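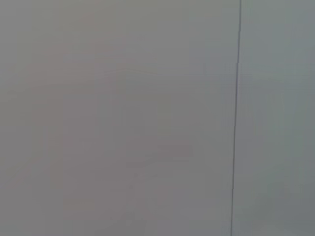
About Skosano

Skosano is a small workshop that makes and repairs panels. We make cabinet fronts, wall covers, side panels for shop counters, and the doors of built-in closets. Most of what leaves our hall is gray, white, or some color between these two. Visitors are sometimes surprised that a company can live from plain surfaces, but every kitchen and every office corridor is full of them, and they must all be made by someone.

How we started

The company began as a repair service under the name Paterano. At that time we had one room of 92 square meters, a spray cabin bought second hand, and a van. We went to schools and clinics to refit panels which did not sit straight anymore. After several years of this work we knew very well where panels go wrong. They go wrong at the joint. The surface can be perfect, and still the customer sees only the line between two pieces.

So we started to make our own panels, and later we changed the name to Skosano. The old name stays on the repair department, and customers who call and ask for Paterano reach the right people.

What we make

Our main product is a flat panel with a closed, smooth finish and no visible screws. It is offered painted or with a molded plastic face. We call this series Plarner. It exists in 4 thicknesses, and the handles can be left out completely if the customer prefers to open the doors by pressing.

The gray tones are the most difficult. A gray is never only gray. One has a little blue in it, another goes to pink or mauve, and the warm ones change a lot with the lamp that hangs over them. For this reason we always send a sample before we paint an order, and we ask that you look at it in the room where the panels will be. Please look in the morning and again in the evening. Put it upright, in the same position as the finished panel, and not flat on a table.

We keep a painted card of every gray we have delivered. If you need one more door after many years, we take the card from the drawer and mix from it. An older panel has usually changed its tone a little in the meantime, especially near a window, and then we adjust to the panel and not to the card.

The joint

Between two panels there must be a gap. Materials grow and shrink with the season, and panels that touch each other will push. How wide the gap should be depends on the size of the panel and on the heating in the building, and we calculate it for each order.

A narrow gap looks elegant, but it is less forgiving. If the wall leans, or if the floor is lower on one side, the line leans too, and the eye finds this quickly. Our fitters therefore measure at the top, in the middle and at the bottom before they fix anything. When the building is old we sometimes advise a wider gap on purpose. Customers do not always like this advice, and the final decision is theirs.

Our workshop

Today we work in a hall on Ibrahim Street, behind the tile warehouse. Cutting and painting are separated by a double door, which stays closed during spraying. We finished 2725 panels last year, nearly all of them to order. The largest single project was a student residence, with 771 closet doors in the same light gray. It took us the whole summer and a part of the autumn, and the stacks of doors reached into the place where we normally eat lunch.

Everybody who joins us learns first to sand and to wipe. This sounds boring, and for the first weeks it is. After that one begins to feel with the hand what is not yet visible, and the learning goes faster.

Repairs

We repair our own panels and also those of other makers. Small scratches in a painted face can often be treated where the panel hangs. A deep dent, or a swollen edge from water, means that we must take the panel to the workshop. With molded plastic faces we can do less, and we will tell you so before you pay for a visit.

For daily cleaning, use a soft cloth with lukewarm water and a drop of dish soap. Do not use the rough side of the sponge. Dust in the joint comes out with a dry paintbrush.

Visiting us

You are welcome to come and see samples. Please write to the office first, so that somebody is free to show them to you. If you have an old panel that must be matched, bring it with you, or bring the smallest door from the same row. The workshop is closed for the last two weeks of December, and orders sent in this time are answered in January.

This page was last updated on December 6, 2023.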